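Home | News | Conventions | Forum | Log in

Greramholm Fan Weekend - guests and tickets
Posted by Ognjen Stojanovska, 17 July 2018

Hello everyone. I write this from Poltthorpe, so please forgive my English if something is not clear. The organisers have confirmed that the Greramholm weekend will take place in October, and that Anwara Khan will be a guest on both days. She played the navigator in Pandar, for those who came to the series late. Jozef Maes, who wrote most of the second season, will give a talk and then sign books.

The weekend pass includes the talks, one group photo and the Saturday-style costume evening that we know from last time. Autographs are paid separately. I have already bought my pass, and I will travel by train with 2 heavy boxes of programmes to be signed - my back is not looking forward to it.

jahangir_d wrote:
Thank you for posting this. I am happy about Anwara Khan, but I do not agree that it is a good guest list. Last time we had five actors from the main crew. Now we have one actor and one writer, and the price is the same.

Ognjen Stojanovska wrote:
I understand you, but more guests can still be added. Also I would say that Jozef Maes is worth the ticket alone. His talk at the Seneviratne Hall was the best hour I have spent at any convention. He read from the first draft of the harbour episode, where the captain does not come back at all. 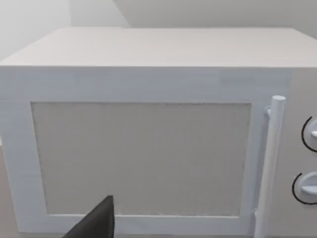 Can I buy a ticket for one day only?
Day tickets go on sale in September, after the weekend passes, and they do not include the group photo.

obaidul_sikder wrote:
I was at the same talk and I found it too long. He is a kind man, but he spoke for 40 minutes about the colour of the uniforms. For me the centre of a convention is the actors. I will still come, of course.

jahangir_d wrote:
Obaidul, the uniforms were the good part! My complaint is only about the price. A family of four must think carefully before paying this, and then there is the hotel.

pandar_deck4 wrote:
Is the hotel rate for members confirmed? I phoned and the woman at the desk did not know about it.

Ognjen Stojanovska wrote:
The rate is confirmed, but you must give the word Pandar when you book. Without it they offer you the normal price. Please do it by e-mail, so that you have it in writing.

obaidul_sikder wrote:
Booked this morning, it worked. They asked me to spell it.

Comments (3)

Lindy: Will the costume evening have a children's group again? My daughter is already sewing her grey jacket.

T. Brandt: I agree with Jahangir about the price. I will wait for the next guest before I decide.

moonharbour: Anwara Khan signed my poster five years ago and she was very patient with a long queue. Bring your own pen if you want silver, they only had black.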